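Budget split for a small-parts picking cell: gripper or spare fingers?

Nafula Magesa
Planning a bench cell for sorting mixed returns at our Bumdale shop. Parts are small hardware: switches, plumbing fittings, plastic brackets, short cylinders. I have $3,000 left after the arm. The parallel gripper I was quoted takes most of that. Is one set of flat fingers enough, or should I hold money back for a second set? 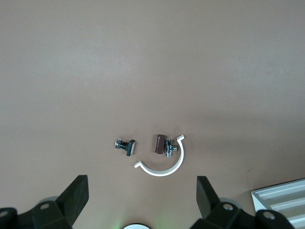
Typical mix: push-button switch, brown cylinder, chrome angle valve, white curved bracket.

Work starts in July. Throughput target is 31 parts an hour.

Kalkidan Weldu
Hold money back. Flat fingers will take the switch housing if it is square to them. The valve is the problem: polished, round in places, with an outlet on one side. Price rubber pads and one set of V-groove fingers before you sign. We paid $261 for a set from Jibrin, screws included. Also check the stroke against the bracket. If the fingers can't span the full arc, plan to grip the strip itself, edge on.

Your rate is low enough that finger changes by hand are fine. Skip the tool changer.

Tsehay Nigatu
get the wider stroke one, we went narrow and had to reorder. lead time was 7 weeks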